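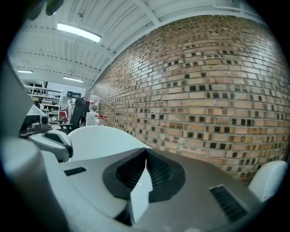 ## Freestanding bath

A freestanding bath is one that stands clear of the walls and shows all its sides, so it needs no panel and no tiled-in surround. I've been adding to this entry since I fitted my own, and I'm still fond of the subject!

### Shape and rim

Oval is the shape I meet most. A white oval tub with a rolled rim has no corners to scrub, and the rounded edge is kinder on your arms when you lean over it (I do a lot of leaning). The drain may sit at one end or nearer the middle. I like it near the middle, as then you can lie either way round.

Sizes vary a lot. The Stamerell oval I measured up for was 1,190 mm long, a real knees-up bath, and Loukia Christodoulou, who edits the fittings pages with me, still says I should have gone bigger.

### Floor and walls

Large floor tiles mean fewer grout lines to wipe behind the tub, and you do have to wipe back there – leave a hand's width at the very least. 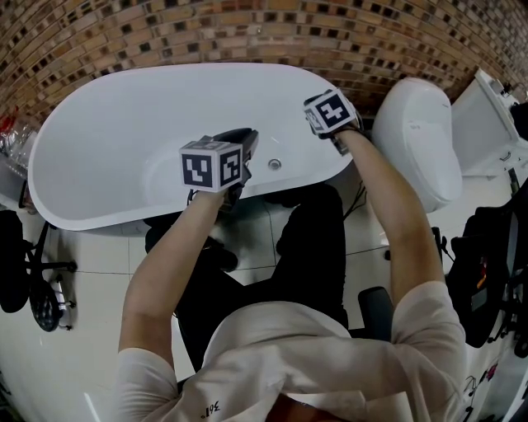

Small mosaic is a different matter. It copes with a curved wall far better than big tiles do, and in tans and browns, laid in bands like brickwork, it warms up all that white. The grout takes ages, mind you. Mine took 11 evenings.

### Cleaning

Use a soft cloth, washing-up liquid and plenty of rinsing. Cirilo Montes swears by bicarbonate of soda round the drain, and I've come round to it.

*Last revised August 2020*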